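Collecting for Hadeck: a conversation with Geum-ok Heo

Geum-ok Heo runs demonstration collection for Hadeck, the two-arm manipulation project at Rastum. Her group records people steering the arms through tabletop tasks, and the recordings train the policy. The current set holds 454 accepted episodes. We spoke in April, between the morning and afternoon sessions.

Her first topic was rejection. "An episode can reach the goal and still be useless," she said. "If the operator stops for four seconds to think, the model learns to stop there too. It has no idea why."

Operators work in blocks of two hours. Heo tried three and dropped it after Elsie Tamihana, who reviews the recordings, plotted path length against time of day. Paths got longer late in the block, and regrasps went up with them. "Elsie had the plot on Monday and we changed the schedule on Tuesday."

Kitchen objects make up most of the present task list. Heo likes them for their range of grasps. Flat cutlery on a flat board leaves little room for a fingertip, and the operator has to choose between tipping the piece and sliding it to an edge. "Both are fine. What I don't want is one operator always sliding and another always tipping, with the start positions split the same way. Then the policy ties the method to the layout."

Cloth is harder. It hides the ends of things, and its shape after each reset is never the same. The group's written protocol, which Da-eun Myung maintains, gives tolerances for rigid objects and none for fabric. "We tried. Da-eun wrote half a page on folds and the operators ignored it, correctly."

Asked how many episodes a new task needs, Heo gave 200 as the planning number – enough to see whether the policy fails in a consistent way. She does not treat it as a target. If the failures cluster around one object, the next block goes to that object alone, with the rest of the table left as it was.

The division of labor between arms is still argued over. Joon-young Ok, on the training side, wants each operator to use the nearer arm.
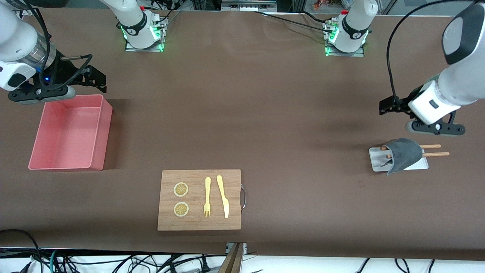

"I would let them cross the midline when the grasp is better from the other side," Heo said. "It costs us some awkward episodes, and we can filter those. We can't filter in a behavior that was never recorded."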